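Budgeting for a home robot: tips before you buy or rent

Start with the job list. Write down what you want done and how often, then cross off anything a cheaper gadget already does. If fewer than six jobs are left, rent for a while.

Ask for the full price in writing. Suppliers such as Plernby and Harries quote the base unit first, and hands, chargers and delivery come as extras. Our Molura service plan was $333 a quarter on top of the rental, and it didn't cover fingers or cables.

Measure doorways and the gaps between furniture with the arms in mind - they need more elbow room than the body does. Check rugs for curled edges.

Compare hands before arms. Soft fruit and thin plastic bottles are a fair test, so bring your own to the showroom. Glass tabletops are worth trying too, as some cameras read them poorly. 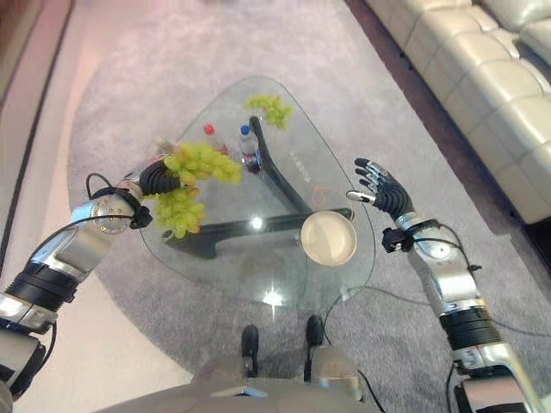

Grapes in the left hand, bowl still to fill.

Keep 18 per cent of the purchase price aside for wear parts. Finger covers go first. The Trestska ones we priced were $26 each and sold only in pairs.

Read the lease for the return date and the freight charge. Ours was due back on a Tuesday before noon, and the crate had to be the original one. Store it somewhere dry - a damp garage will ruin the foam.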